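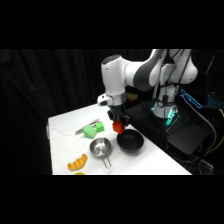 About Cesmont

Cesmont moves money from one currency into another for small companies that would prefer to be thinking about something else. If you buy zippers in one country and sell jackets in a different one, you have a currency problem, whether or not anyone has told you so. We are the people who tell you so, and then try to make it smaller.

How we started

Ladan Pakzad and Man-sik Byun used to sit at neighboring desks in the foreign exchange department of a large bank. Their job was to quote rates to businesses over the phone. The big customers got a good rate because they asked for one. The small customers got whatever was left, plus a fee with a name like "handling," although it was never clear what had been handled.

One January, a woman who imported ceramic tile called to ask why the rate she had been given was so far from the one in the newspaper. Ladan gave her the approved answer, which ran to four paragraphs and contained no information. The woman listened politely to all of it and then asked the question again. Ladan resigned that spring. Man-sik held out until the fall, mostly on account of the dental plan.

They set up in two rooms over a shoe repair shop on Forkness Street, with one phone line and a rate sheet they updated by hand every morning at 7:30. The tile importer was the first customer. She is still with us, and she still asks the question again if she doesn't like the answer.

The name doesn't mean anything. We had a longer one that did, and it was taken.

What we do

We exchange currency for businesses, and we hold balances for customers who get paid in one currency and have bills in another. We also arrange forward contracts, where you agree on a rate today for money you will need later. A forward will not make you rich. If the market moves your way after you sign, you will feel a little foolish, and you will still know what your fabric costs. Most of our customers decide they can live with that.

We work in 40 currencies. A few of those see heavy traffic all day long. Others come up twice a year and cause a certain amount of excitement in the office. If you need one that isn't on our list, ask anyway. We may be able to find it, and if the price of finding it is silly we'll say so before you commit.

We do not trade for ourselves. We have no view on where the dollar is going, and we are suspicious of people who do. Customers often ask us for a forecast, and Man-sik keeps a collection of other people's for this purpose. They are last year's. He reads them out loud on request.

We also don't take personal accounts, handle vacation money or deal in cash. There is a very nice man at the airport for that, and he will charge you accordingly.

How we charge

Every quote has two lines on it. The first is the market rate at the moment you asked. The second is our margin, written out in dollars instead of tucked inside the rate where it would look tidier. There is no handling. If you send us a small amount, the margin will be a larger share of it than if you send a large amount, and you'll be able to see that too. We have been advised that this is bad salesmanship.

The margin on a forward is higher than on a same-day exchange, and we ask for a deposit. If the market moves far enough against your contract, we may ask for more. This is the part of the conversation people tend to skip, so we put it on its own page and ask you to initial it.

Who we are

Ladan Pakzad runs the company and signs the things that need signing. She still takes calls, especially the angry ones, which she says are better informed.

Man-sik Byun looks after the dealing desk. He gets in before everyone else and resents being asked whether he's a morning person.

Da-eun Maeng is in charge of compliance. She is the reason you had to send us your proof of address a second time. The first one was cropped. She would like it known that the rules are not hers, though she has read all of them and has favorites.

Nana Bawa looks after new customers, from the first call through the first few payments. Before this she kept the books for a freight company called Gumede, where she was on the receiving end of a good many exchange fees. She remembers each of them.

Hajar Samir built the system that replaced the handwritten rate sheet, and she now builds the system that will replace that one. Its name inside the office is Nekholm. It's due out when it works.

Where we are now

We have 619 business customers at present. They include furniture makers, a couple of seed companies, several language schools and one firm that sells nothing but bells. Most of them came to us through another customer. Our one attempt at advertising was a bench near the train station, and it brought in a single inquiry, from someone who wanted to buy the bench.

The office is still on Forkness Street, although we now have the whole upper floor. The shoe repair shop is still underneath. We recommend it.

Your money

Customer funds are kept in accounts separate from our own. We can't use them to pay the rent, lend them out or get clever with them. Those accounts are reconciled at the end of every working day, and an outside auditor goes through the records once a year with what we'd describe as enthusiasm.

Payments that reach us before 2:00 in the afternoon usually go out the same day. Some currencies take longer, and some countries have holidays that will surprise you. Nana keeps the list and will send it to you if you ask.

Getting in touch

The phone is answered by one of the five people named above. If you'd like to open an account, have your company registration and an uncropped proof of address ready. If you just want to know whether your current rate is any good, read it to us along with the time you were quoted, and we'll tell you. Sometimes it's perfectly fine, and we'll tell you that too, through gritted teeth.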